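What does it mean to pay rent?

I moved house when I was nine, and I remember being very cross about it. We'd lived in a flat above a bakery (the smell!) and one evening my mum said the landlord wanted it back. Back? I thought it was ours. My bed was in it. My stickers were on the door. So I asked who this landlord was and why he got to say, and I got a lot of sighing and not much of an answer.

I've been meaning to write the answer down ever since. So, for anyone who is nine and cross, or eleven and just nosy, let's talk about renting.

Buying and borrowing

There are two main ways to get a home. You can buy one, and then it belongs to you. Or you can rent one, and then it belongs to somebody else but you pay to live in it.

Think about a library book. You take it home, you read it in the bath if you're brave, you keep it beside your bed. It feels like yours. But it still belongs to the library, and one day it goes back. Renting a home is a bit like that, except the library would want paying every month, and you can't fit a house in your school bag.

The person who owns the home is called the landlord. It's an odd old word, I know. There's no castle involved. A landlord can be a man, a woman, a company or the local council. The person who pays to live there is called the tenant. If your family rents, your grown-ups are tenants.

So what is the rent?

Rent is the money the tenant pays the landlord, usually once a month. Let's make up a street in a town called Prostton and put a family in it. The Pai family rent a small house there, and their rent is 506 pounds a month. Every month that money leaves their bank account and goes to the landlord, Mr Ahmadpour. Davoud Ahmadpour, if you want his whole name.

What does he do with it? Well, some of it might go on paying back the bank, if he borrowed money to buy the house in the first place. Some goes on repairs. Some goes on tax. And whatever is left over, he keeps. That last bit is called profit, and it's why people become landlords at all.

In some places rent costs much, much more than that. A house in the middle of a big city can cost several times as much as the very same house in a quiet town, even if the quiet town one has a better garden. It's mostly down to how many people want to live there and how many homes there are to go round. If 60 families all want a home on one street and only two homes are free, you can guess what happens to the price.

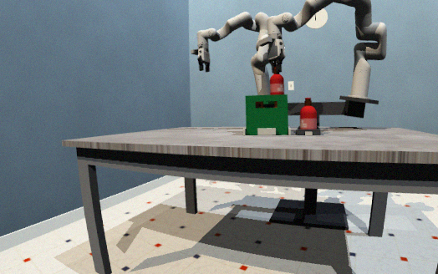 The promise on paper

Before the Pai family moved in, they signed something called a tenancy agreement. It's a long, rather dull piece of paper, and I'd like you to know about it anyway! It's a list of promises, and both sides have to keep them.

The tenants promise to pay the rent on time, to look after the place, and not to drive the neighbours round the bend with drums at midnight. The landlord promises that the home will be safe and fit to live in. If the boiler breaks in January, the landlord has to get it mended. If the roof leaks, same thing. The tenant shouldn't have to stand there with a saucepan for six weeks.

The agreement also says how long the family can stay. It might be six months or a year to start with, and after that it often just rolls along from month to month.

There's usually a deposit too. It's a lump of money you hand over at the start, in case you break something. Say the Pais' youngest draws a dragon on the wall in permanent pen. Some of the deposit might be used to paint over the dragon. If there are no dragons, they should get it all back when they leave. In Britain the landlord isn't normally allowed to keep this money in a biscuit tin, either. For most private rentals it has to be looked after by a special scheme, so that if there's an argument about dragons, someone fair can sort it out.

Can you be told to leave?

Yes, sometimes, and I think this is the bit that worries children most. It certainly worried me.

A landlord can't simply turn up on a rainy evening and put your sofa on the pavement. There are laws about it. They have to write a proper letter, called a notice, and they have to give the family time to find somewhere else. If the family can't go, a judge may have to decide. The rules are different in England, Scotland, Wales and Northern Ireland, and governments do change them, so I won't try to give you all the details.

If your family does get a letter like that, it isn't your fault. It isn't because of the stickers on the door. Landlords sell houses, or move back into them, for all sorts of reasons of their own.

Homes from the council

Not all landlords are in it for the profit. Councils own homes too, and so do groups called housing associations. These homes usually cost less to rent. You put your name on a waiting list, and the people who need a home most are meant to be helped first.

The trouble is that the lists are long. My friend Giang Vi grew up in a council flat in a tall block called Engate, and her mum was number 37 on the list for what felt like forever. Giang used to ask every morning if they were number one yet. They got there in the end, and she still says the lift was the best thing about it.

Is it better to buy?

People argue about this one an awful lot, including politicians. If you buy, you can paint your room purple without asking and you can't be given notice by a landlord. But most people have to borrow a huge amount from a bank to do it, and that loan is called a mortgage. It can take 25 years or more to pay back. And when the boiler breaks, you have to pay for it yourself.

If you rent, you can move more easily, say if your dad gets a job miles away. But you don't own anything at the end of it, and the rent can go up.

In some countries renting for your whole life is perfectly ordinary. I once stayed with a family in a place called Dernberg who'd rented the same flat since the granny was a little girl. They'd put in their own kitchen and everything. They thought it was funny that I kept asking when they were going to buy somewhere.

Words to remember

Landlord: the person, company or council that owns the home.
Tenant: the person who pays to live in it.
Deposit: money handed over at the start in case of damage.
Notice: the letter that says a tenancy is going to end.
Mortgage: a big loan for buying a home.

If you've got a question I haven't answered, ask a grown-up to help you send it in. Someone has already asked me whether hamsters count as tenants. They don't, but you do usually need to ask the landlord before you get one.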